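Skimovura S2 Joint Torque Sensor
Gelloton Motion Components : Products : Sensing : Torque sensors

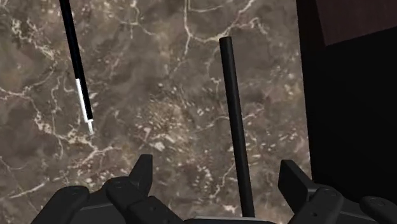 Overview

The Skimovura S2 is a flange-mounted reaction torque sensor for the output side of a robot joint. It fits between the gearbox output and the next link, and measures the torque passing through the joint about its axis of rotation. Signal conditioning, temperature measurement and digital conversion are all inside the sensor body, so no separate amplifier is needed.

The S2 replaces the S1, which remains available as a spare part only. The bolt pattern is unchanged. The connector is different, and an S1 harness cannot be used without the adapter lead listed under Ordering.

Typical uses are joint-level torque control, hand guiding, contact detection and gearbox test benches. The S2 is not a safety component. It has a single measuring channel and must not be used as the only means of limiting force in an application where people share the work area.

Construction

The measuring body is a one-piece spoked wheel machined from hardened stainless steel. The inner ring bolts to the gearbox and the outer ring to the link. Strain gauges are bonded to the flanks of the spokes and wired as a full bridge, which cancels most of the effect of axial load and bending. The remaining crosstalk is recorded for each unit and printed on the calibration sheet.

A central bore allows cables or an air line to pass through the joint. The edge of the bore is radiused on both sides. Cables should still be clamped before and after the sensor – a harness that drags on the inner ring will show up as a small, position-dependent torque error that is hard to trace later.

The electronics sit in a sealed annular pocket on the link side. The cover is bonded and cannot be removed without damaging the board.

Versions

The S2 is made in two torque ranges.

S2-16: rated torque 16 Nm. Intended for wrist joints and small arms.
S2-70: rated torque 70 Nm. Intended for elbow and shoulder joints on light arms.

Both versions have the same outside diameter and height. The S2-70 has thicker spokes and is slightly heavier. The range is engraved on the rim next to the serial number, and we recommend checking it before assembly. The two cannot be told apart once the joint is closed.

Mechanical end stops are not built in. Where the joint may be driven into a hard stop, size the sensor for the peak torque at the stop and not for the working torque. As a rule, an arm that is regularly stopped by its brake should use the next range up.

Interface

Supply voltage: 24 V DC
Output: digital, CAN or RS-485 (selected when ordering)
Sample rate: up to 2,000 samples per second
Built-in filter: low-pass, adjustable, 800 Hz as delivered
Zero offset: stored in the sensor, can be set over the bus
Temperature output: yes, in the same message as torque
Connector: locking, eight-pin, radial exit

The CAN version does not contain a terminating resistor. If the sensor is the last device on the bus, termination must be fitted in the harness.

Filter settings are kept after power is removed. Lowering the cut-off frequency reduces noise but adds delay, and a torque loop tuned at the delivered setting may become unstable if the filter is changed afterwards. Retune after any change.

Mounting

Mating faces must be flat, clean and free of paint. Distortion of the inner ring is by far the most common cause of a large zero offset after assembly. Drawings with flatness limits are supplied with each order and should be followed for both the gearbox face and the link face.

1. Fit the sensor to the gearbox with all inner screws finger-tight.
2. Tighten the inner screws in a crosswise pattern in three stages.
3. Connect the sensor and note the zero reading.
4. Fit the link and tighten the outer screws in the same way.
5. Note the zero reading again with the link supported so that no gravity load acts on the joint.
6. If the two readings differ by more than the limit on the calibration sheet, loosen the outer screws and check the link face.
7. Store the zero offset.

Use the screws supplied. Longer screws on the link side will bottom out before the clamp load is reached. Threadlocker may be used on both rings – apply it sparingly and keep it away from the connector.

Calibration

Each sensor is calibrated in both directions on a lever arm with dead weights before it leaves the factory. The sheet gives sensitivity, linearity error, hysteresis, and crosstalk from bending and axial load. The scale factor is stored in the sensor and cannot be overwritten by the user.

Recalibration is advised after any overload, and otherwise at intervals set by the user's own quality procedures. Sensors are returned with a new sheet showing the readings as received and after adjustment. Units with a permanent shift beyond the repair limit are not adjusted and are sent back marked accordingly.

Compatibility

The inner bolt pattern matches the Purno P-series gearboxes directly. An adapter ring is available for the Nam hollow-shaft actuators. The ring adds height to the joint, so the kinematic model in the controller must be corrected.

Other gearboxes can be accommodated with a customer-made ring. Steel is preferred. Aluminium rings have been used without trouble on the S2-16 but are not recommended for the S2-70.

Ordering

S2-16-C: 16 Nm, CAN
S2-16-R: 16 Nm, RS-485
S2-70-C: 70 Nm, CAN
S2-70-R: 70 Nm, RS-485
S2-ADL: adapter lead, S1 harness to S2 connector
S2-NR: adapter ring for Nam actuators, with screws

Supplied with each sensor: inner and outer screw sets, calibration sheet, mounting drawing, dust cap for connector. The mating connector is not included and must be ordered with the harness.

Orders for the RS-485 version placed after the start of December are shipped in the new year.

Contact

Technical questions, drawings and load calculations: Marleny Rengifo, Applications
Returns and recalibration: Leilani Gallagher, Service

Please quote the serial number in all correspondence about a delivered unit.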